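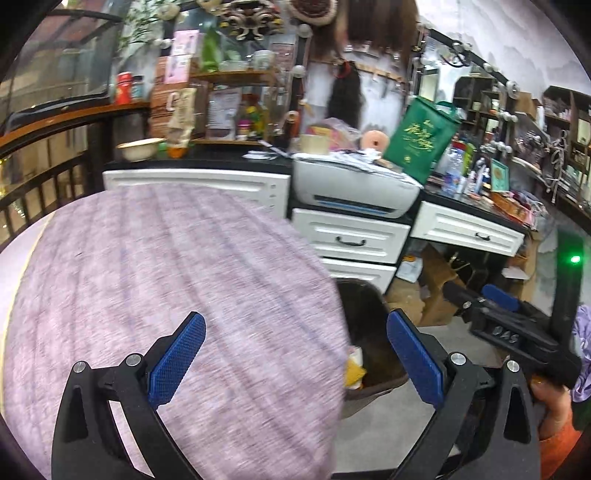
What is in the Gurenari light curve set?

Brightness measurements of 400 variable stars, taken with one small telescope at Gurenari and reduced the same way from the first night to the last. Each star has its own table, and each table has one row per exposure.

Home Data Notes Tools Contact

Gurenari Variable Star Light Curves
Tue 19 May, by Zoi Zervas

Hello and welcome! We have wanted to put this set out in the open for a long time, and it's finally tidy enough that we aren't embarrassed by the column names. If you like stars that swell and fade, stars that eclipse each other, or stars that just can't make up their minds, there is a lot to enjoy in these tables.

What you get

The download unpacks into three folders. "curves" holds the light curves as plain CSV files, one per star. "fields" holds the finding charts and the list of comparison stars for each patch of sky. "nights" holds the observing log, typed up night by night, with comments about cloud, moonlight and dew left in exactly as they were written (some of them are a bit grumpy, and we love them).

The targets fall into a few loose groups: pulsating red giants of the Mira kind, eclipsing binaries, RR Lyrae stars and a leftover group we call "odd." The odd group is where most of our coffee breaks go. Weidong Xue has a favorite in there that looks like a well-behaved eclipsing binary for weeks and then drops out of phase, and he would be delighted to hear from anyone who can explain it.

Columns in each curve file

time – mid-exposure time as a Julian Date, corrected to the center of the Sun
mag – brightness in magnitudes, after calibration against the comparison stars
err – one-sigma error on mag
airmass – how much air we were looking through, straight up being the least
filter – V or R
night – the key that matches the row to the observing log
flag – quality flag, explained further down

Remember that magnitudes run backward: a smaller number is a brighter star. Flip your vertical axis before you plot, or your eclipses will turn into flares. It catches all of us now and then.

How the data were taken

The telescope is called Wunum. It is a short reflector on a German equatorial mount, with a cooled Brinkmann camera behind a filter wheel. It sits under a roll-off roof and runs from a target list that Nam-gil Baek updates by hand every month. Exposures are kept short enough that the brighter targets don't saturate, and fainter targets get several exposures in a row, which we leave unstacked so you can combine them your own way.

On a clear night Wunum cycles through the list from west to east, catching the setting fields first. That means stars in the west are often observed early in the evening and at higher airmass. If you find a signal that comes back once a day, please check it against the airmass column before you get too excited! The daily gap in the data also produces alias periods, so a star with a real period close to a whole or half day can be very hard to pin down from our site alone.

How they were reduced

The images go through Trinby, our own pipeline. It subtracts bias and dark frames, divides by the flat field, solves the star positions, measures the light inside a circular aperture, and compares each target with an ensemble of steady stars in the same field. The aperture grows and shrinks with the seeing. We tried a fixed one in the early days and the curves were noticeably noisier on bad nights.

Soo-ah Min rewrote the flat-field step this April, and what a difference it made. The old twilight flats had a slow gradient across the corners, and stars near the edge picked up small jumps whenever the mount flipped sides. Everything in this release has been run again with the new step, so please don't mix it with files from earlier releases.

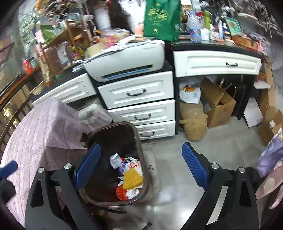 Can I use rows that have a nonzero quality flag?

It depends on the flag. Rows marked 1 are fine for period searches but shouldn't be used for careful amplitude work, while rows marked 2 or 3 are best dropped unless you have looked at the night yourself.

Flags

0 – clean
1 – thin cloud or bright moonlight, calibration still holds together
2 – target close to saturation, or close to a bad column
3 – guiding trouble, satellite trail or a neighbor inside the aperture

Flags are set by Trinby and then checked by eye. Hae-won Wi did most of the checking and has a wonderful nose for a bad night. Where a person overruled the pipeline, the change is noted in the log for that night.

Getting started

Pick an RR Lyrae star first. They are bright, quick and very forgiving, and you will see that lovely steep rise and slow decline as soon as you fold the curve on the right period. A Lomb-Scargle search over the flag 0 rows does the job for nearly all of them. After that, try an eclipsing binary. The search will often hand you half the true period, with the two eclipses stacked on top of each other, so double it and look again to see whether the depths match.

For the Miras, be patient and plot the whole run. Their cycles are long and the seasonal gaps are real – every field disappears behind the Sun for part of the year, and we can't do a thing about that.

Known problems

A field with fewer than 9 usable comparison stars gets larger errors than the err column admits. These fields are listed in a text file in "fields".

Nine stars have a close companion that we can't split. Their amplitudes are too small, sometimes badly so, because the companion adds steady light. Periods should be fine.

V and R exposures are taken one after the other, never together. For the fastest stars, a color made by subtracting neighboring rows will be slightly off near the steep part of the rise.

Stars with under 100 rows are included for completeness. Treat any period from them as a first guess.

License and credit

The tables are free to use, change and share, classroom use included. Please name the Gurenari light curve set and say which release you used. If you publish a period, a reclassification or even just a nice plot, send it to us! We pin them up by the kettle.

Corrections are just as welcome. Tell us the star, the night key and what looks wrong, and one of us will go back to the raw image and take a look.

Related

Gurenari comparison star charts
Trinby pipeline: install notes
Flat fields before and after the rewrite
Wunum observing log, full text
Folding a light curve by hand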